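Swapping the battery instead of the phone

18/01/2018

My phone started switching itself off in November. It would say 40 per cent, I would open the map, and the screen would go black. Plugged in it was fine, so I carried a charger everywhere and put up with it for longer than I should have.

I had more or less decided to buy a new one. I went as far as the big shop in Plamham, where they told me the wait for a repair was two weeks and then showed me the new models. I came home with a leaflet.
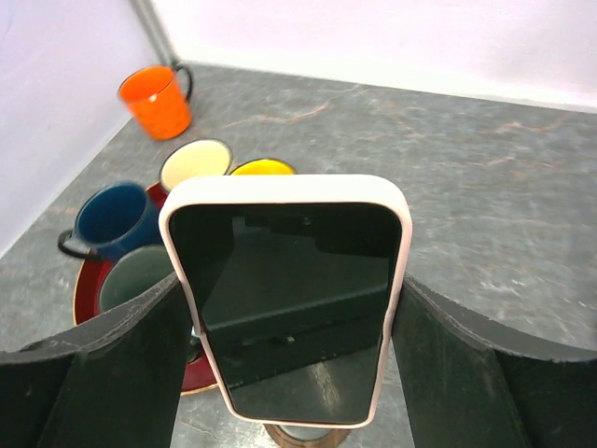
The phone is not old by my standards. The camera is good enough, it still gets updates, and everything is set up the way I like it. The only thing wrong was the battery, and a battery is a part that wears out, like a tyre.

So I tried the little repair counter in Wetberg, next to the bus station. They ran a check on it while I stood there and said the battery was worn. They could do it the same day if I left it with them.
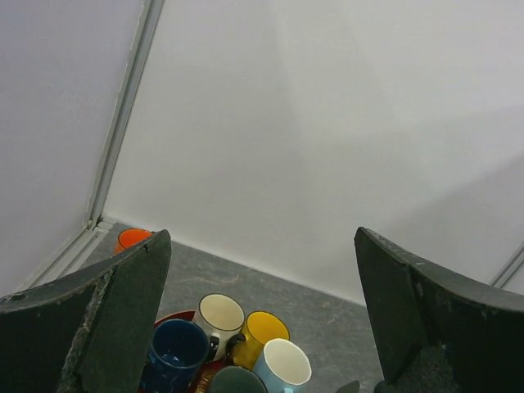 Before handing it over I did a full backup to the laptop — it took most of an evening, mainly because I had to clear space first. I also wrote down the five phone numbers I might need, as I don't know any of them by heart.

I picked it up at five. They had put the old battery in a small bag and asked whether I wanted it or whether they should recycle it. I let them keep it. 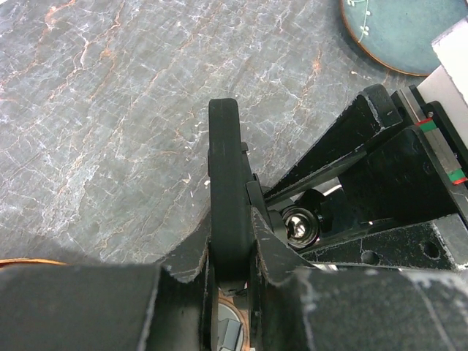
How it has been since

It has not switched itself off once. I take it off the charger at breakfast and it lasts until bedtime, even on days when I get the train to Unamdale and read all the way there.

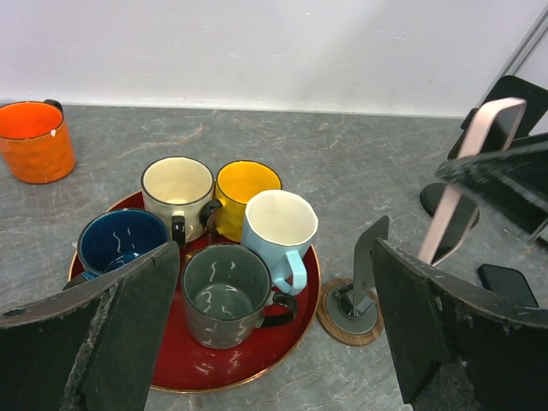
One small complaint: the volume button feels a bit stiffer than it did. I may take it back and ask, as the work is under guarantee. Otherwise I am happy, and the leaflet has gone in the recycling. Next job is the laptop, which needs a bigger drive — I'll write that up when I get round to it.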